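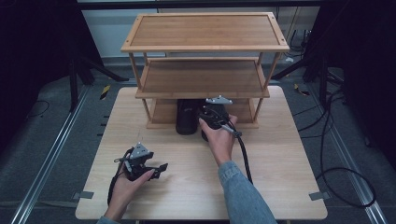 Battery keeps dying on a parked classic — cutoff switch or maintainer?

ragtop_ray
Posted May 11, 2024
My convertible sits most of the week and the battery is flat after 9 days or so. It has a Voltell battery that was new in October. Shop in Altcombe tested it and said it's fine. Should I put in a cutoff switch or leave it on a maintainer?

oilpan39
Find the draw first. Put a meter in line with the negative cable, everything off, doors shut. Anything over 20 milliamps on a car that old is too much. Then pull fuses one at a time until it drops.

slowlane
Cutoff switch. I've had a Harker one on the negative post for years. Turn the knob and walk away. You lose the clock, but mine never worked anyway.

oilpan39
A switch hides the problem. If a wire is rubbing somewhere, it's still rubbing when you drive. 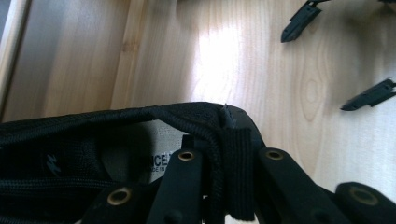

I had a glove box light that stayed on with the door closed. Took me 2 weekends to find because I kept looking under the hood. Check that and the trunk light before you buy anything.

slowlane
Fair, but he can do both. I wouldn't leave a charger plugged in all night in a wood garage.

ragtop_ray
Garage is block, so I'm not worried there. Metered it tonight and got 39 with everything off. Pulled the radio fuse and it went to almost nothing. It's an El Idrissi unit the last owner put in.

oilpan39
There you go. The memory wire is probably on the wrong feed, or the radio is bad inside. Leave that fuse out and see if it still cranks next week.

ragtop_ray
Will do. Fuse is out now.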